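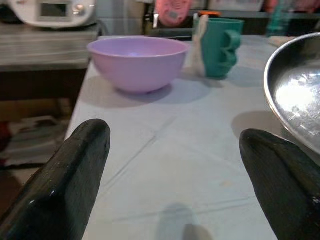
**Figure 6.1** Faint crease lines on a pale table surface.

# Chapter 6: Folding, Creasing, and Recovery

A flat sheet that has been folded and then opened seldom returns fully to its first shape. The line that stays behind is called a residual crease. In some products it is wanted, as in a pleated skirt or a road map. In most it is a fault, and a large share of finishing work is spent on preventing it or taking it out.

Chapter 5 treated the sheet as a material that stretches and shrinks in its own plane. This chapter deals with bending out of the plane. The two subjects meet at the fold, where the outer face of the sheet is pulled longer and the inner face is pressed shorter. Between them lies a layer whose length does not change, the neutral layer. In a thick sheet bent to a small radius, the faces may be strained past the point of full recovery while the neutral layer is hardly affected.

## 6.1 Terms

The following terms are used throughout the chapter.

- **Fold radius:** the radius of the inner face of the sheet at the bend.
- **Dwell:** the time the sheet is held in the folded state.
- **Recovery angle:** the angle between the two halves of a specimen after the load has been removed and a set rest period has passed. A flat specimen has a recovery angle of 180 degrees.
- **Set:** 180 degrees minus the recovery angle.
- **Cross fold:** a fold made across an earlier fold, usually at a right angle to it.

Some mills use "crease" for any fold and "set crease" for one that remains. In this book a crease is always residual.

## 6.2 What Controls the Crease

Four conditions matter most: fold radius, load, dwell, and temperature. Moisture is a fifth in cotton, linen, paper, and other materials that take up water readily. It has little effect on polyethylene film.

The conditions cannot be treated as fully separate. A heavier load gives a smaller fold radius, and a warm sheet creeps more during a given dwell. Test reports should therefore state all of them — a recovery angle quoted alone has no value for comparison.

Cross folds need separate mention. Where two folds meet, the sheet is bent in two directions over a very small area, and a simple bending model does not apply. The corner is often the last part of a folded sheet to flatten.

## 6.3 The Grastent Records

Several worked problems in this chapter draw on warehouse records kept by Ezequiel Barrera at the Grastent finishing plant. The full set covers 1,811 specimens of woven cloth and film, of which 356 were cross-folded. Specimens were stacked under a flat steel plate and opened after a dwell of 188 hours. Recovery angles were read on a Tzavaras dial gauge after a rest of five minutes.

A second series, begun in May, used the same cloth with a dwell of 700 hours. It was stored in a different room, and the humidity log for that room is incomplete. The two series should not be pooled. Problem 6.9 asks the reader to find out how far the missing data limit the comparison.

## 6.4 Before You Begin

Readers should be able to compute the bending stiffness of a uniform strip (Section 3.4) and read a creep curve (Section 5.2). Angles are in degrees unless marked otherwise. Section 6.5 begins with the single fold in a dry, uniform film.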